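Live-in host couple or single host wanted, Latden Guesthouse

Latden is a nine-room guesthouse on the edge of Morais, open from May through the end of October. We are looking for one person or a couple to live on site and run the house day to day. The job suits someone who likes regular work and can deal with guests at breakfast and again at nine at night.

The house is owned by Glória Serrano and Benedita Leitão. Benedita handles bookings and accounts from town and comes by most mornings. Glória looks after the garden and the building. You would report to Benedita.

What the work is

Breakfast is served from 7:30 to 10:00. It is cold food, eggs to order and coffee. You set it up, serve it and clear it. We do not serve lunch or dinner.

Rooms are cleaned between 10:30 and 2:00. A cleaner comes in on busy days, but you should expect to do rooms yourself for much of the season. Check-in is from 3:00 to 8:00, later if the guest has called ahead.

You also do the house laundry: sheets, towels, breakfast linens and the cleaning cloths. Nothing is sent out. Heavy bedspreads are done twice a season.
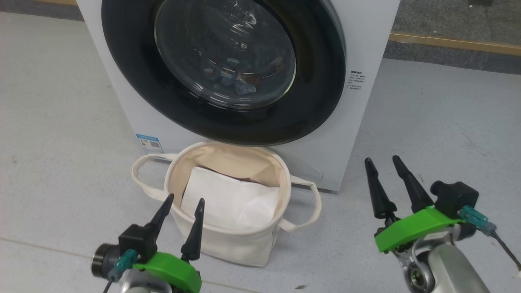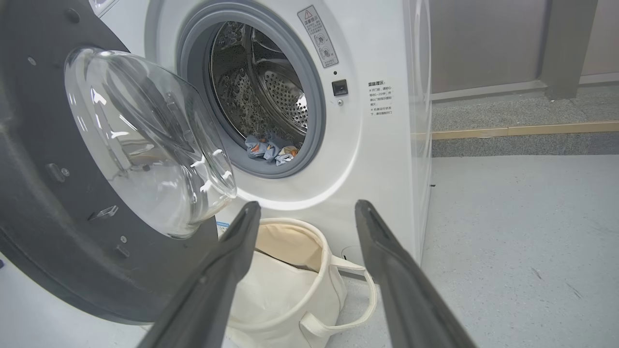 The washing machine, door closed and door open.

Sheets go on the line behind the kitchen when the weather allows. Ironing is pillowcases and tablecloths only.

Small repairs are part of the job. You should be able to change a tap washer, unblock a sink and put a shelf back up. For anything bigger we call Martim Nogueira, who has done the plumbing and wiring here for years.

What we offer

Pay is 2000 a month before tax for a single host. A couple sharing the job receives 3000 between them. There is an end-of-season payment of 1000 per household for hosts who stay through October.

Housing is a ground-floor apartment with its own entrance, one bedroom, a kitchen and a small yard. Electricity, water and internet are included. You get two days off a week in May, September and October, and one and a half in the summer months. Days off are set a month ahead.

What we need from you

Good spoken English and enough Portuguese to talk to suppliers. A driver's license. Some experience in a hotel, guesthouse, restaurant or care home. You must be able to carry linen up two flights of stairs, as we have no elevator. No smoking in the apartment. One cat or one quiet dog is fine, but tell us when you apply.

Last season's host, Elsie Sutcliffe, has agreed to speak by phone with anyone we invite to interview. Ask her whatever you like.

How to apply

Send a letter of one page and the names of two people we can call. Couples should send one letter together. We do not need a photo. Interviews are by video first, then a paid trial of two nights at the house. We cover travel to the trial up to 90 per person.

Address applications to Benedita Leitão, Latden Guesthouse, Morais. We answer every letter.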